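Subject: Re: [hesstead-makers] grip surface for the palm

On Tuesday a member wrote:
> Does the palm need its own texture, or is smooth
> plastic fine if the fingers have grip pads?

I'd keep the texture. Close-up:

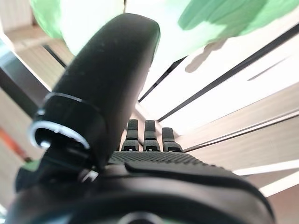 Black hand, thumb at left, bumpy palm under the three smaller fingers.

The upper finger segments have a gridded surface and the lower parts are smoother. For a copy I'd do the same - pads up top, plain below - and cover the whole palm. Usuga sells textured sheet in 300 mm lengths, and 2 of those should be plenty. Cut it with a fresh blade.

Can anyone say which glue holds on a curved part? I have 40 ml of contact cement left and would like to use that up first.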